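4.2 Second books and the reader who waits

I should say at the start of this section that I am not a neutral party. I have been reading fantasy and paranormal series since I was old enough to carry four of them home from the library, and I have been let down by second books often enough to have opinions on the matter. When Hậu Cù and I began collecting reader reviews for this project, I was the one who kept drifting off to read the ones about book two, and in the end we gave up pretending and made them a separate part of the study.

The material is simple enough. We took 1,542 reviews posted on Skundik, a reading forum with a long memory and very patient moderators, and kept those that talked about the second volume of a fantasy or romance series and mentioned the first one as well. That left us with 485. I read all of them, Hậu read all of them, and then we met up and argued. Our notes from those arguments are longer than this paper.

What we were after was how people talk about waiting. A reader who picks up both books on the same day in a charity shop has a different time of it from a reader who finished the first one in July and then had to sit through a whole winter with a half-resolved vampire. The second reader has been writing the sequel in her head. She has plans for these people! And when the actual book arrives and sends the heroine off to a mountain kingdom we have never heard of, with a new magic system and a map, the review tends to sound a bit like a complaint to a landlord.

We found it helpful to sort the grumbles by what the reviewer said she had been expecting. Some wanted more of the couple. Some wanted the villain from the last page of book one to turn up by the second chapter, and were quite cross when he didn't. A smaller group, whom I came to love, wanted a minor character promoted and would forgive the author nearly anything if it happened. The Brulanus books come up again and again here, mainly on account of a ferryman who has nine lines in the first volume and a great many admirers.
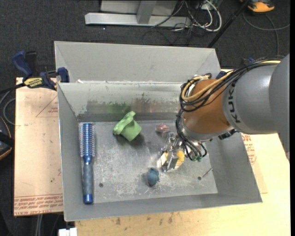
Figure 3. Metal bin and robot arm, with a blue round hairbrush on the bin floor.

Expectation is also a matter of what a first book leaves lying about. Every series opener ends with some things put away and others left out in plain view, and the reviewers in our set remembered the second kind with alarming accuracy. One of them listed the loose ends of Trusunero over several paragraphs, down to a borrowed cloak. I think of it as objects at the bottom of a big open container, like the long blue hairbrush lying near the left wall of the bin in Figure 3: once a reader has noticed a thing like that she will go on wondering who is going to pick it up. Authors sometimes seem surprised by this. The readers never are, and they mention it in the first few lines of the review.

Hậu's view, which I have come round to only partly, is that disappointment in a second book is mostly a matter of pace. He points to the 46 reviews in which the reader says outright that she nearly stopped before the midpoint. In most of these the trouble is described as slowness, and the words used are very bodily ones – wading, trudging, dragging, being stuck in treacle. My own feeling is that slow is what people say when they mean something else. Several of the same readers praised first volumes that, by any measure I can think of, were slower still (the first Trusunero book spends a good long chapter on bread). They didn't mind it there. They hadn't fallen for anyone yet, so there was nothing to be kept from.

We tried to settle this by going back to the reviewers. I wrote to all the ones who allowed messages, and 80 answered, some of them at great length and one in the form of a quiz. I asked what they would have cut. Hardly anyone could say. A retired teacher who signs herself Huỳnh told me she had reread her sticking point and found it was a perfectly good chapter, but that on the first go she had been too worried about the sister to enjoy it. I have quoted that remark to everybody I know.

There is a weakness in all this and I may as well own up to it. People who write reviews of book two are people who bought book two. The ones who shrugged and wandered off after the first volume are missing from our set, and I don't know how to find them, short of standing in a bookshop and asking. Readers of section 5 will see that Hậu has some ideas about library borrowing records. I remain doubtful, but he has already filled in the forms.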